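Do Houseplants Really Clean the Air?

By Rowena Tan

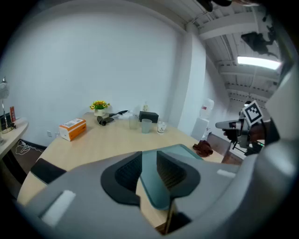 You have probably heard somebody say it. Put a plant in your room and it will clean the air! It gets printed on plant labels, it goes around in classrooms, and grown-ups repeat it to each other at work. I wanted to know who checked. Before we get to that, though, there is an easier question to ask about any plant on a table: is it alive? The sunflowers in the white pot, back near the wall, are artificial. They have yellow blooms and green leaves, and they will do as much for the air as the tissue box will.

So let's stick to living plants. What do they do all day?

A leaf has tiny holes in it, much too small for you to see. Air goes in and out through them. When there is light, the plant takes in a gas called carbon dioxide and uses it, along with water, to make sugar. Oxygen comes out. You breathe in oxygen and breathe out carbon dioxide, so it sounds like a perfect swap.

Well, hold on. How much oxygen? A person needs a lot of it, and a potted plant makes very little. You would have to fill your bedroom with leaves to come anywhere near what you use, and then where would you sleep? Luckily you don't need to. Fresh air comes in under doors, through gaps and through windows all the time.

"But my plant takes bad stuff out of the air"

This is the other half of the story. Paint, glue and new furniture can let gases into a room, and some of those gases aren't good to breathe. Scientists once put plants into small sealed boxes, added some of these gases, and measured what happened. After a while there was less gas in the box. Hooray for plants!

Now think about your own room. Is it a small sealed box? I hope not. You open the door, and air moves in and out. That moving air carries gases away far faster than a few leaves can. Other scientists went back over the box tests later and worked out that you would need a huge number of plants to match an ordinary drafty room.

I asked Houshang Najafi, who teaches science to fifth graders, what he tells his class. "I tell them to ask what size the box was," he said. He also keeps 11 spider plants on his windowsill, so he clearly doesn't hold it against them.

What about the ads?

I found a plant pot called the Flarorent that was supposed to "freshen 610 square feet." I looked all over the package for how they tested it. There was a drawing of a smiling leaf – and no test. A smiling leaf is not a measurement. If you see a big number on a box, look for the part that says how somebody got it. If that part is missing, you are allowed to wonder.

Try it yourself

You can't easily measure gases at home, but you can catch a plant giving off water. You need a living houseplant with soft green leaves, a clear plastic bag and a piece of string. Ask a grown-up before you start, and keep the bag away from little brothers and sisters.

Put the bag over one leafy stem and tie it loosely. Leave the plant in a bright spot, out of hot sun. Look again after a few hours. Do you see small drops inside the bag?

Now be suspicious of your own test. Maybe the drops were already in the air in the bag. How could you find out? Tie up a second bag with no leaf in it and put it next to the first one. Then compare them.

So should you get a plant? Sure, if you like plants. I have a fern, and I like looking at it. When the room gets stuffy I open the window.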